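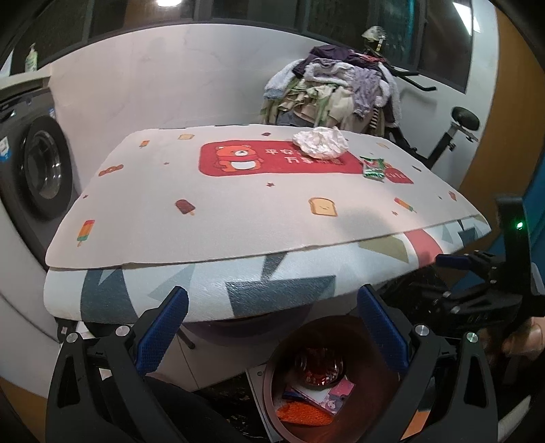 스톰빌 분리배출 마을장터, 올해는 옛 우체국 마당에서 열려

스톰빌 주민들이 해마다 기다리는 분리배출 마을장터가 올해는 강변 공터를 떠나 옛 우체국 마당으로 자리를 옮겼다. 강변 쪽 길이 하수관 공사로 막혀 있는 탓인데, 막상 와 본 사람들은 그늘이 많고 수돗가가 가까워 오히려 이쪽이 낫다고들 했다. 아침 일찍부터 유모차를 밀고 온 젊은 부부며, 손수레에 빈 병을 차곡차곡 싣고 온 어르신들이며, 학교 숙제 때문에 왔다가 떡볶이 줄에 먼저 선 아이들까지, 마당이 오랜만에 북적북적했다.

장터의 방식은 예전 그대로다. 집에서 모아 둔 캔과 병, 종이, 투명 플라스틱을 종류별로 나누어 가져오면 무게를 달아 쿠폰으로 바꾸어 주고, 그 쿠폰으로 모종이나 빨랫비누, 동네 빵집의 식빵을 받아 갈 수 있다. 이날 하루 모인 재활용품은 모두 1245킬로그램으로, 접수대를 맡은 이들이 마지막 저울 눈금을 적을 때는 박수까지 나왔다. 가장 많이 들어온 것은 역시 종이였고, 그다음이 유리병이었다고 한다. 반대로 깨끗이 씻지 않은 용기 때문에 돌려보낸 봉투도 적지 않아서, 내년에는 수돗가 옆에 헹굼 자리를 따로 두자는 이야기가 벌써 나오고 있다.

올해 새로 생긴 것은 '헷갈리는 쓰레기 상담 자리'였다. 이 자리를 꾸린 사람은 렐토트우드에서 오래 재활용 선별 일을 해 온 옴프라카시 카우시크 씨다. 카우시크 씨는 선별장에서 가장 자주 골치를 썩이는 것이 뜻밖에도 과자 봉지라고 했다. "비닐이니까 괜찮겠지 하고 캔하고 한 봉투에 넣어 오시는데, 봉지가 캔에 말려 들어가면 손으로 하나하나 떼어 내야 합니다. 따로만 담아 주셔도 저희는 절을 하고 싶은 심정이에요." 옆에서 듣던 주민들이 웃음을 터뜨리자, 그는 정말로 허리를 굽혀 인사를 해 보였다.

상담은 예정된 시간을 훌쩍 넘겨서까지 이어졌다. 영수증은 종이로 내놓아도 되느냐, 깨진 그릇은 유리에 넣느냐, 뚜껑은 닫아서 버리느냐 열어서 버리느냐 하는 질문이 끊이지 않았다. 카우시크 씨의 대답은 대체로 짧았다. 영수증은 일반 쓰레기, 깨진 그릇은 신문지에 싸서 일반 쓰레기, 뚜껑은 본체와 재질이 다르면 떼어서 따로. 한 할머니는 달력 뒷장에 그 대답을 모조리 받아 적고는 며느리에게도 보여 주겠다며 곱게 접어 가방에 넣었다.

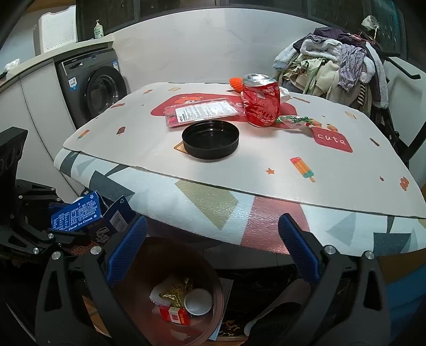 마지막 수정: 22/6/5

찌그러진 캔과 포장 비닐이 한 상 위에 섞여 있는 모습은 어느 집에서나 낯설지 않을 것이다. 간식을 먹고 나면 으레 그렇게 되기 마련이고, 귀찮은 마음에 한꺼번에 쓸어 담고 싶어지는 것도 사람 마음이다. 상담 자리에서는 그럴 때 봉투 두 개만 미리 펼쳐 놓아 보라고 권했다. 캔이 하나, 비닐이 하나. 나머지는 그다음에 천천히 생각해도 늦지 않다는 것이다.

마당 안쪽에서는 클리러 수선방이 고장 난 우산과 손잡이 빠진 냄비를 고쳐 주었다. 접수한 물건 가운데 여덟 점은 부품이 없어 그날 고치지 못했는데, 수선방에서 맡아 두었다가 고쳐지는 대로 연락을 주기로 했다. 맡긴 분들은 접수표를 꼭 챙겨 두시기 바란다. 우산살은 여분이 넉넉하지 않으니, 집에 못 쓰게 된 우산이 있으면 버리기 전에 수선방에 먼저 물어봐 달라는 부탁도 있었다.

먹을거리 쪽에서는 클르차르슬란 식당이 단연 인기였다. 렌즈콩 수프와 갓 구운 납작빵을 냈는데, 그릇을 직접 가져온 손님에게는 수프를 한 국자씩 더 얹어 주었다. 준비한 수프는 약 두 시간 만에 바닥이 났고, 뒤늦게 도시락통을 들고 뛰어온 중학생들은 빵만 받아 들고도 싱글벙글이었다. 식당 주인은 다음번엔 솥을 하나 더 걸겠노라고 약속했다.

다음 장터는 12월에 열릴 예정이다. 날이 추울 때라 마당 대신 우체국 건물 안을 쓰게 될 것 같은데, 난방이 되는지 아직 확인이 끝나지 않아 장소는 다시 알리기로 했다. 겨울 장터에서는 안 입는 외투와 목도리도 함께 받는다. 단추가 떨어진 옷은 괜찮지만 젖은 옷은 받지 않으며, 주머니 속은 꼭 한 번 뒤져 보고 가져와 달라고 한다. 지난 겨울에는 외투 주머니에서 틀니가 나와 주인을 찾느라 온 동네가 며칠을 수소문했다.

이번에 받은 쿠폰을 다 쓰지 못한 분은 겨울 장터에서 그대로 쓸 수 있다. 모종은 그때 없으니, 빵이나 비누로 바꾸면 된다.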